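Ninance returns bench – progress report, October

Hello Anneli,

You asked for the ordinary version as well as the spreadsheet, so I've put the numbers in the other file and kept this to how things are going and what it's been like for the people on the bench. Shout if you want more of one and less of the other.

Quick recap of where we were in the last report. Watches and small jewellery come back to us in mixed bags, and someone at the bench has to take everything out, lay it flat, put the watches on a pillow and pass the lot on for checking. It's slow, fiddly, and murder on the neck. The Flistow pair (that's the two-armed cell your money paid for) is meant to take on the laying out and the pillow work, and leave the checking and the judging to us.

The cell is now running every weekday morning. In the last full week it was given 167 pieces and put 49 of them where they should go with no help at all. The rest needed a hand from whoever was minding it, anything from a nudge to starting over. I know 49 looks thin next to what we wrote in the application! Watches are a good way ahead of everything else. Chains are the trouble – they slide, they bunch up, and a gripper closing on one end says very little about where the other end will be.

We've also been mixing in awkward objects that have nothing to do with watches, on the advice of the Kastico engineers, so that the arms don't only ever meet the same five things on a tidy table. The team pick these themselves and have got quite competitive about it.
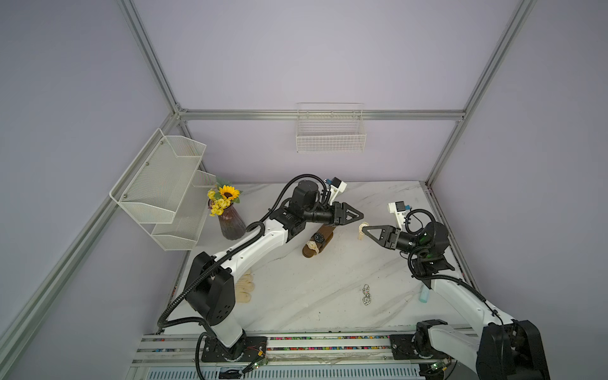
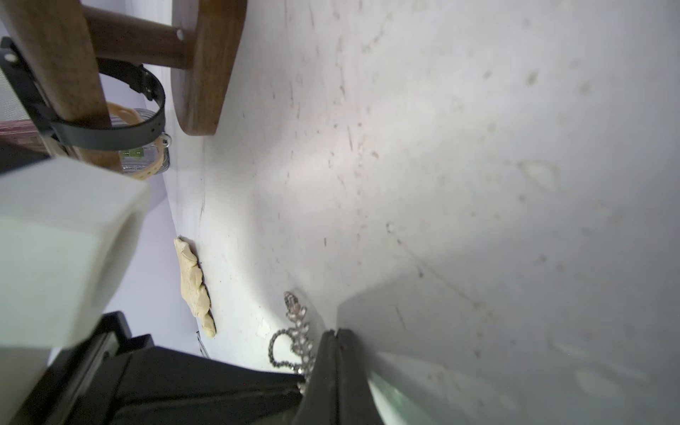
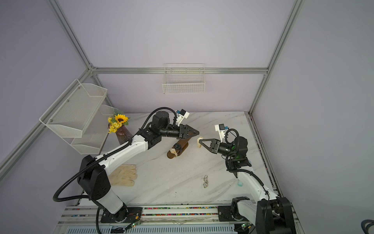

The Flistow cell at Ninance. First and third: both arms at the table. Second: close view from one of the grippers, with a rhinestone chain beside it.

Now the people side, which I think you care about more, and so do I. Nobody has lost hours. Two of the bench team have moved to half days minding the cell and half days checking, and both have asked to keep it that way. The others still do the full job by hand. There was some bad feeling in the first fortnight about who got picked, and I handled that poorly – I chose the two who happened to be on shift when the engineers came, and I should have asked round first. We now have a sign-up sheet and a proper swap every month.

What has changed most is the sort of tired people get. Minding the cell is easier on the hands and harder on the patience. You stand there watching it think about a bracelet and you badly want to reach in and do it yourself. We've cut minding sessions to 40 minutes, then a swap, and the grumbling has dropped off a lot. One thing I hadn't expected is that the minders have become very good at describing what they do with their fingers, and we've started writing it down for new starters.

Training: everyone on the bench has done the safety half day. The longer course at Abernathy has been booked for four people, and I've kept back £960 of the training line for it. That leaves the line slightly under, and I'd like to carry the difference over if you're happy with that.

Still to sort out: the noise (fine for an hour, wearing after three), a stool of the right height for the minder, and what we do about pay. The minders are learning a new job on their old grade and they've noticed. I've raised it with our managers and will raise it again, but a line from you saying the project expects it would help.

Next up is chains, chains and more chains, and a first try at running an afternoon session as well. Come and see it if you're passing – mornings are best, any time after ten.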